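Stadora Two-Arm Folding Bench
Bench kits / Textiles

Price on application
Availability: built to order, next build in September
Page updated 28 May 2020

Overview

The Stadora is a bench kit for teaching and testing garment folding with a pair of small robot arms. It is sold by Hemholm to labs, colleges and laundry equipment makers who want a working cell without designing one themselves. The arms come mounted on a shared rail at the front of the table, so the spacing between them stays the same from one day to the next.

The kit is meant for light items such as T-shirts, tea towels and pillowcases. Heavy denim, wet laundry and anything with wire in it are outside what the grippers are made for.

What you get

2 arms with grippers, fitted to the rail and tested as a pair
Tabletop and aluminium base frame
Pale matte enclosure walls, left, right and rear
Keskinen controller with power supply
Cable set and spare cable clips
Setup guide on paper and USB stick

A computer is not included. Garments and baskets are not included.
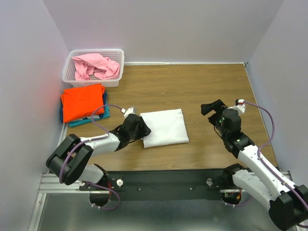 Can the arms be run one at a time?
Either arm can be parked from the controller menu while the other keeps working. The parked arm holds its position under power, so leave it somewhere the moving arm will not reach.

Setting up

Allow half a day and two people for the first assembly. The frame goes down first and has to be levelled before the rail is bolted on. Once the arms are in place, run the homing routine with the table clear. The guide lists the bolt settings for each joint in the frame.

The table is 1000 mm wide. The finished unit will not go through a narrow doorway in one piece, but the side walls lift off and the frame splits in the middle. Working height is 971 mm on the standard feet. Lower feet can be ordered at no extra charge if the bench is to be used by seated operators.

Teaching a fold

Folds are taught by moving the arms by hand and saving positions as you go, or by loading a recorded session from the computer. Most new users begin with a tea towel and move on to a short-sleeved shirt once they are used to the grippers. Collars and sleeves take more practice. Save a separate program for each garment size. 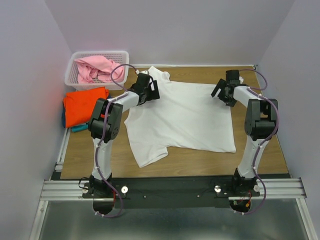 Each program can be slowed down for checking and then brought back to normal speed in steps. We suggest keeping to the slow setting until a program has been run several times with the same garment. If a gripper misses the cloth, stop the program, lay the garment out again and restart from the last saved position.

Care and parts

Lint builds up in the gripper joints. Brush them out weekly and check the cable clips at the same time. Gumetti finger pads are a wear item and last roughly 3 months in daily use. They are sold in pairs and can be changed with the hex key in the kit.

Warranty

Two years on the frame and controller, one year on the arms. Finger pads and cables are not covered.

Related items

Gumetti finger pads, pair
Low feet, set
Replacement side wall, left or right
Keskinen controller, spare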